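Two Beds, One Closet: A Guest Room in Grendley
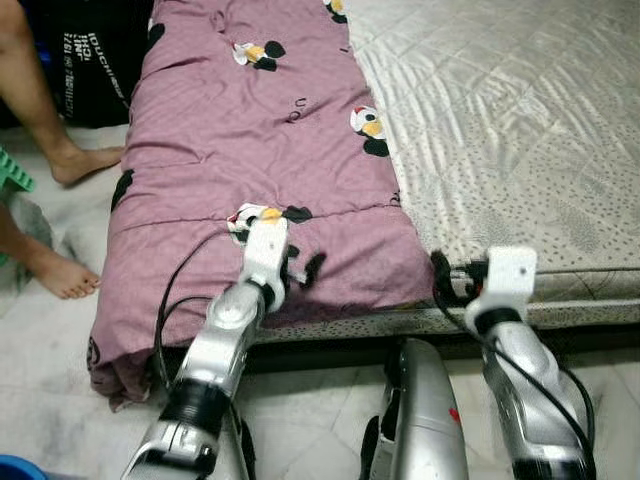

The owner of the Catterall guesthouse has been making beds for a living for 14 years, first at a motel in Derthorpe and then in her own house in Grendley. She rents out two rooms upstairs. We talked in the smaller one, which mostly goes to families with young children.

She keeps a child's blanket in that room all year. The one in use now is a pinkish purple with cartoon birds on it.

"Kids walk in and go straight to the birds," she said. "The parents look at the window and the heater. The kids want to know if the blanket is for them."

I asked how she folds it. She said she doesn't square it up the way a hotel would. She folds it the long way and leaves it along one side of the mattress, so it can be pulled over in one move at bedtime.

"If I put it across the foot, it's on the floor by morning," she said. "Along the side, it stays up. A corner might hang down a bit. I don't fuss over that."

The mattress has a quilted cover, pale gray and white, stitched in diamonds. She bought that kind for both rooms after trying plain cotton ones, which she said slid around. The quilted ones come off every time a guest leaves. She washes them on warm and hangs them on the line from May to September.

"They take forever to dry in winter," she said. "I have a spare for each bed and that's just enough."

The bed base is low, close to the floor. She picked it for the children, and she has had second thoughts. Changing a low bed is hard on the back, and she now kneels to do the sides. It takes her 15 minutes to strip and remake one bed if the clean things are already upstairs.

"Going up and down is what eats the time," she said. "I bring everything up at ten and I don't go down again until both rooms are finished."

Her linen comes from Neleo, a small supply shop in Derthorpe. Her last order came to 84 dollars, mostly pillowcases, which she says wear out before anything else. The bird blanket was not part of an order. She found it at a church sale and washed it twice before putting it out.

Has anyone tried to take it home?

"One boy packed it," she said. "His mother mailed it back with a note. I'd have let him keep it if I had another one."

She is looking for a second, in any color, for the other room.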